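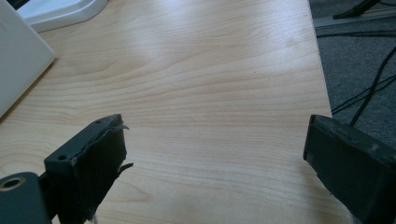
Why does wood have lines?

Look closely at a wooden desk or a door. Do you see long lines that bend like small waves? These lines are called the grain. Every piece of wood has its own grain, a little like your fingers have their own prints.

The lines were made when the tree was alive. A tree grows a new layer of wood under its bark. In spring it grows fast, and this wood is usually light. In summer it grows more slowly, and the wood becomes darker and harder. One light part and one dark part together make one ring. In many trees this is one year of life. A tree with 70 rings is as old as some grandmothers!

But a ring is round, so why are the lines on a desk long? It depends on how we cut the tree. If you cut across the trunk, you see circles. If you cut along the trunk, you see long lines. And because a trunk is never perfectly straight, the lines make curves and ripples.

Some desks only look like wood. They have a thin sheet on top with a picture of grain printed on it. How can you know? Search for the same pattern two times. A real tree does not repeat itself, but a printer does. You can also look at the side of the board and see if the lines continue there.

Try it at home

You need a sheet of thin paper and a soft pencil. Ask an adult which old piece of wood you may use. A rough one is best, for example a board from the garden. Put the paper on the wood and hold it well with one hand. Now rub softly with the side of the pencil – do not press hard. Slowly the grain will come out on your paper.

Keerthana Thevar made 3 rubbings in her school in Menden, all from the same bench, and each one is different.

Words to remember
Grain: the lines in wood
Bark: the outside skin of a tree
Trunk: the thick middle part of a tree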